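Plultari Home Help > Kitchens > Storage and surfaces

Drawer under a wood countertop: liner, finish, or leave it bare?

Hammad Sial
Posted January 2024

I am moving the everyday items off my countertop and into the wide drawer below it, next to the dishwasher. The drawer has a plywood bottom with a few small marks. I emptied it to decide what to do with the bottom before loading it.

Items under consideration: plates, white bowls, mugs, the drinking glass, a protein powder tub, small jars and bottles, scissors and one knife. The plates and bowls are the heavy part. The tub is the tall part and may not clear the underside of the counter when the drawer closes.

The counter is butcher block and gets mineral oil every July. I have never put anything on the drawer bottom. The cabinets are 11 years old and the slides are the original full-extension type. I no longer have the paperwork for them, so I do not know the load rating.
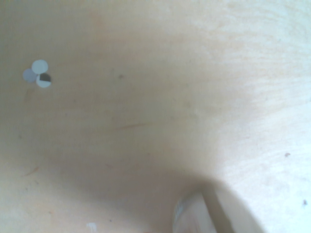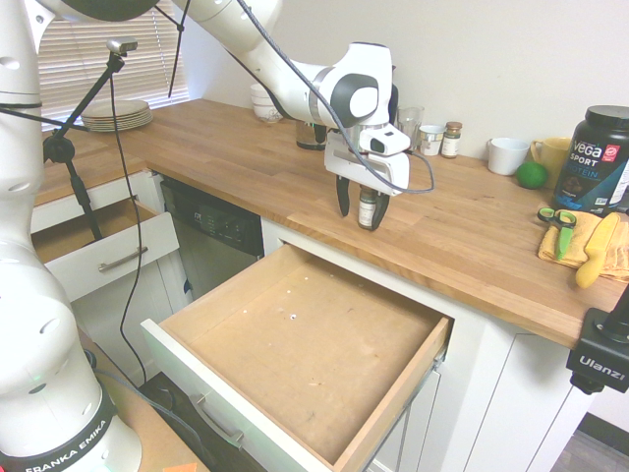
Pale wood at close range, with a thin dark scratch; then the counter and the open drawers.

What I need to know:

Can I use the same mineral oil on the drawer bottom, or does it need a film finish?

Is a scratch that thin worth sanding? I can barely feel one like it with a fingernail. My concern is going through the face veneer on the drawer bottom.

Would a ribbed liner (I was looking at the Ferent roll, 12 inches wide) be enough to stop the bowls from sliding?

I would prefer not to take the drawer out, but I can if necessary.

3 replies

Plernoven

Do not oil the drawer bottom. Mineral oil does not cure. On a counter you wipe off the excess and the surface is exposed to air and use. In a closed drawer it stays slightly greasy, picks up dust, and transfers to whatever sits on it. It will also keep a liner from gripping.

If you want a finish, use a water-based clear coat. Apply 2 thin coats with a foam brush and scuff lightly between them. Let it cure with the drawer open for as long as the can says before dishes go back in. Avoid oil-based varnish inside a drawer - the smell stays for months.

On sanding: face veneer on drawer plywood is thin and you have no way of checking how thin without an exposed edge. Use fine paper by hand, with the grain, only enough to take down raised fibers. A scratch you can barely feel should be left alone. Under a liner it is not visible.

For the slides, look for a number stamped on the side of the metal near the front or the back. The rating can usually be traced from that. Until you have it, keep the plates on the counter or in a wall cabinet.

Ban

just get the liner. I have never finished a drawer in my life and mine are fine. cut it a little short so it doesn't curl up at the back

Hammad Sial

Thanks to both. I found a stamped number at the rear of the left slide and will look it up. I measured the tub and it is too tall with the lid on, so it stays on the counter. Clear coat first, then the liner in two strips. The knife and scissors will go in the other drawer.

Plernoven - does the clear coat need to go up the inside walls as well, or only on the bottom?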